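Seit März backe ich mein Brot wieder selbst. Mit dem Sauerteig hatte ich schon zweimal angefangen und zweimal aufgehört, weil mir das Füttern lästig wurde. Den jetzigen Ansatz habe ich von Hannelore Aigner aus dem Nachbarhaus bekommen, in einem Schraubglas, mit einem Zettel am Deckel: »Roggen, kühl stellen, einmal die Woche.« Daran halte ich mich.

Das Mehl kommt aus der Mühle Prandov, Roggen 1150 im Fünf-Kilo-Sack. Mit dem aus dem Supermarkt ging es auch, aber der Teig wurde mir damit oft zu weich. Für einen Laib nehme ich 500 Gramm Mehl, davon gut die Hälfte Roggen, dazu Wasser, 10 Gramm Salz und 108 Gramm vom aufgefrischten Ansatz. Die krumme Zahl stammt von meinem allerersten Versuch, bei dem ich mich verschüttet hatte. Das Brot war gut, also blieb es dabei. 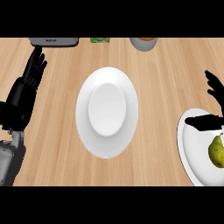
Beim Gehenlassen habe ich lange herumprobiert. In der runden Schüssel lief mir der Teig in die Breite, und beim Stürzen blieb meistens etwas hängen. Inzwischen forme ich den Laib länglich. Eine ovale Schale wie die weiße auf dem Holztisch gibt die Richtung vor, nur sollte sie für ein ganzes Brot steilere Wände haben, der sanft abfallende Rand hält den Teig nicht zusammen. Ich lege deshalb ein bemehltes Leinentuch in einen Gärkorb und lasse alles über Nacht im Kühlschrank stehen. Morgens um sechs heize ich den Ofen vor.

Gebacken wird im Gusstopf, erst mit Deckel bei 250 Grad, dann ohne Deckel bei 214. Mein Ofen hat eine digitale Anzeige und springt in merkwürdigen Schritten – mit 210 geht es bestimmt genauso. Nach einer knappen Stunde klopfe ich auf den Boden. Klingt er dumpf, kommt das Brot noch einmal für 5 Minuten hinein.

Mahtab Bagheri aus dem Büro hat neulich die Hälfte eines Laibs mitgenommen und mir dafür ein Glas Quittengelee gegeben. Sie röstet die Körner für ihr Brot vorher in der Pfanne, vor allem Sesam und Schwarzkümmel. Das will ich beim nächsten Mal auch versuchen, allerdings erst einmal mit Sonnenblumenkernen, davon habe ich noch einen ganzen Beutel.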